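Kallura KT-2 Teaching Station

Paired hand grippers and bench for recording small-parts handling tasks

Overview

The Kallura KT-2 lets bench staff teach a picking or kitting task by doing it. The operator holds one gripper in each hand and carries out the job at normal height on a normal table. The motion of both hands is recorded and used to train the robot cell that will later share the work. No teach pendant is used and the operator writes no code.

The station is intended for stockrooms, repair benches and light assembly areas where parts are kept in drawers, bins and trays. Typical tasks are opening a drawer, taking a part, placing it in a kit tray and closing the drawer again. Drawer work is slow to program by conventional means. Drawers stick, cabinets shift on the table, and the pull needed changes with the load.

What is supplied

Two hand grippers, left and right, with parallel finger pads
Two marker heads, factory aligned, one per gripper
Two gripper cables with strain relief
Bench frame with white work surface
Pleletti recording unit and foot switch
Spare finger pads, 8 pieces
Alignment gauge and printed setup card

The robot arm and its controller are ordered separately. See the Rullex adapter list for supported arms.

Specifications

Maximum finger opening: 62 mm
Bench surface height: 921 mm, fixed
Recording time per session: up to 40 minutes
Handedness: both grippers required for all two-hand tasks
Start and stop: foot switch

Operation

The operator presses the foot switch, performs the task once from start to finish, and presses again to close the recording. A failed attempt is kept and tagged as failed. Do not delete these. The training software uses them to find the point at which a grasp was lost.

Keep both marker heads in view of the overhead sensors. Sleeves should be close fitting at the wrist. Route the cables away from the direction of reach before starting, and check that neither cable drags on the work surface when the arm is fully extended.

The item being handled should be placed where it will stand in production, then moved by a hand's width between recordings. Sets recorded with the cabinet in a single position give poor results once the robot is running – this is the most common cause of support calls.

Effect on staffing and daily work

Modise, a repair parts distributor, installed two stations in its returns department in June. Before that, robot programs were written by an outside integrator, and every change to a drawer layout meant a new order and a wait. Layout changes are now handled by the bench team during the shift.

Halyna Nazarenko, returns supervisor at Modise, reports that the change was mainly one of job content. Her staff spend less time on repeat picks and more on inspection and on recording new tasks. Recording is treated as a separate duty with its own rate and its own rotation. Operators asked for this early on. Holding the grippers is heavier on the forearms than ordinary picking, and the rotation was shortened after the first month.

She also notes a drawback. Experienced pickers work by feel and often use two fingers and a thumb in ways a parallel gripper cannot copy. They had to learn a slower method for the recordings, and a few preferred to stay on manual picking – the department kept manual benches for them.

Recordings contain hand motion and the work surface. They are stored under a task number, without operator names. Sites should agree with their staff before installation on who can view the recordings and how long they are held. A template agreement is included with the setup card.

Maintenance

Wipe finger pads at the end of each shift. Replace pads when the surface is polished or torn. Check marker heads with the alignment gauge weekly and after any drop. A marker head that fails the gauge must be returned for service and should not be bent back by hand.

Ordering and support

Quote part number KT-2 and state the arm model. For site surveys and operator training, contact Orest Palamarchuk, applications desk, Kallura. 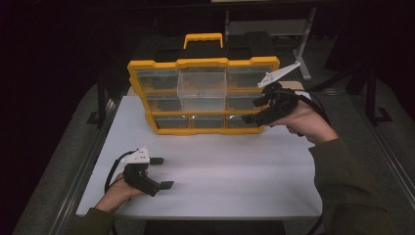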